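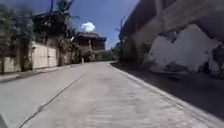 New rules for street runs start in April

Those of you who have been to the Grovier site lately will have heard that the route guidelines for our delivery robots were being rewritten, and I'm pleased to say the new version is finally finished. It comes into force at the start of April, and it covers every outdoor run made by the Cikov and Kozan teams, whether it's a proper delivery or only a quick trip round the block to try out a new wheel.

The old guidelines had served us well enough, but they were written when we had 2 machines and one quiet lane to send them down. Last year's log came to 497 runs, and 109 of those have a note from the operator asking what the right thing to do would have been. That's a lot of people having to make up their minds on the spot! We read every one of those notes over the winter (with a good deal of tea) and most of the changes come straight from them, so thank you to everybody who took the trouble to write more than a word or two.

The biggest change is to do with light. On a sunny residential street, with a tall building down one side, you can have bright concrete and deep shade meeting in a clean line along the kerb, and that is a hard thing for a camera to cope with. From April, any street like that has to be walked by a person before its first run, at the same time of day the robot will be out. If the shadow line sits on or close to the kerb, the route sheet must say so, and the robot keeps to half speed until the operator has seen it hold its line for the whole stretch.

Joints and cracks in the paving come next. Plenty of you asked whether a thin seam running diagonally across the road needs writing down, and the answer is yes, please. Mark where it starts and which way it runs, and have a look at how wide it is at its widest point. A seam narrower than the wheel tread only needs a note. Anything wider has to be crossed as squarely as the road allows, and if that can't be done then the route goes back to the planning desk.

Gates get a section all to themselves, and rightly so. A gate set into a boundary wall should always be treated as though somebody may be about to come out of it, however firmly shut it looks. Slow down before you reach it, stay on the far side if there's room, and never stop in front of it. The same goes for bends where bushes or parked cars hide what's coming – the operator must have a clear view round the corner, or a second person standing there, before the robot carries on.

There's also a short page on manners, which I'm rather fond of. People on foot have first use of the pavement at all times. If a neighbour asks what the machine is up to, stop and tell them, and give them one of the Trirkorance cards with the telephone number on it.

Printed copies will be on the shelf by the charging room from March 1, 2026, and the route sheets have been redrawn to match. Old sheets can be used until the end of that month. If you run outdoor routes, please read the whole thing and sign the back page before your first April outing. Questions and grumbles are welcome at the planning desk, room 214.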